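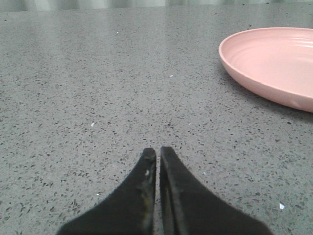

Unit 2: Counter Setup and Plain Service

Courses > Kitchen Basics > Unit 2 > Handout

Overview | Readings | Labs | Grades

Instructor: Vesela Begović
Lab assistant: Costel Kos
Lab meets Friday in the Potorside kitchen. Bring the handout with you.

2.1 The counter

The work area in this unit is the speckled gray counter. A speckled surface hides crumbs and dried drips, so do not judge it by looking straight down. Bend until your eyes are near the level of the top and look along it toward the light. Anything stuck to the surface will break up the reflection. Run a clean, dry hand over it as well. Your hand will find sugar and salt that you cannot see.

Order of cleaning:

1. Remove everything, including things you think are clean.
2. Brush crumbs into your hand or a pan. Do not push them to the back edge.
3. Wash with warm water and a little dish soap.
4. Wipe with a second cloth and plain water.
5. Dry with a towel. Streaks are soap that was left behind.

Do not use vinegar, lemon juice or scouring powder on the counters in this building. Some are stone and some are not, and the rule is the same for all of them.

2.2 Plate and bowl

Each station is set with one plate and one bowl. The plate goes on the left and the bowl on the right. Left-handed students may switch them after the first check.

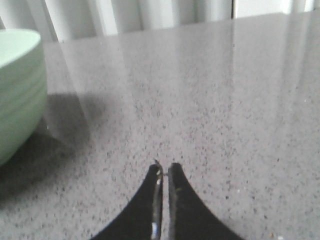

Fig. 2. Counter with a bowl at the far left.

Leave the middle of the counter open. Most spills in the first lab come from students who set everything in the center and then have no place to put the cutting board. If you need more room, move the plate back first. It is flat and you can reach over it.

The plate used in this unit is shallow with a raised rim. It holds cut fruit, toast or a sandwich. It will not hold much liquid. The bowl is deep and stands on a narrow foot, so it tips more easily than a wide-bottomed one when something tall is leaning on the rim. Keep this in mind when you put whole fruit in it.

Both pieces have molded ridges. Food dries in the grooves, and a sponge passes over it. Use a soft brush and follow the direction of the rings. Rinse, then check with a fingernail.

These are plastic. Do not put them on a burner or in the oven, and do not set a hot pan on them. Knife marks in the plate count as damage. Cut on the board and move the food over.

2.3 Whole fruit in a bowl

We use a banana because it is cheap, soft and shows bad handling quickly. A bruise made in the morning lab can usually be seen by the afternoon lab.

A banana can be placed in a bowl in two ways. Standing, it rests on one end with the side of the fruit against the wall of the bowl. It is easy to pick up, but all the weight is on a small area and the top sticks up where a sleeve can catch it.
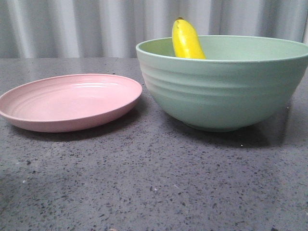
Lying down, it follows the curve of the bowl and takes more space. This is the better choice if the bowl will be carried or if other fruit is going in. For a single banana eaten within the hour, either one is fine.

Lower the fruit all the way to the bottom before you let go. Letting go at the rim is the most common mistake in this lab, and Costel will ask you to repeat it.

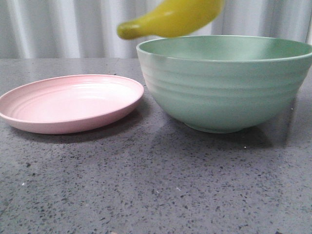
Keep bananas away from apples and pears if you want them to last. If you want them to ripen, put them together in a paper bag and fold the top over.

2.4 Check sheet

Counter is dry and free of streaks
Plate is on the left, flat, not over the edge
Bowl is on the right, clear of the plate
Middle of the counter is open
Fruit is rinsed and dried before it goes in

The check is worth 7 points. Points lost here can be made up in the next lab, but only once.

2.5 Before next time

Read the Nemholm chapter on storage of fresh fruit. Skip the tables at the end. Write down how you store fruit at home and how long each kind lasts. Half a page is enough. Room 212 is open at lunch if you want to practice the setup.

50 views | 2 comments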